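Godier brings Pisharody to browsers for free

15 September 2022. Godier has opened its soccer management game Pisharody to everyone, with no download and no fee. You pick one of 37 clubs, set your lineup and play a full season in your browser, and we can't wait to see who takes little Mukley to the top!

The new match engine, Tritevance, plays each game in 8 minutes, so a cup run fits neatly into a lunch break. More than 1,000 players joined the test that began in March, and their notes led to 19 changes, including a much smarter transfer list.
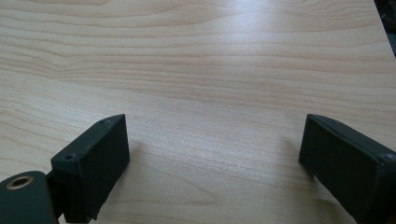
Two black gripper fingers over a light wood-grain tabletop

Saved teams from the test carry over. Online leagues open next, with sign-up from the main menu.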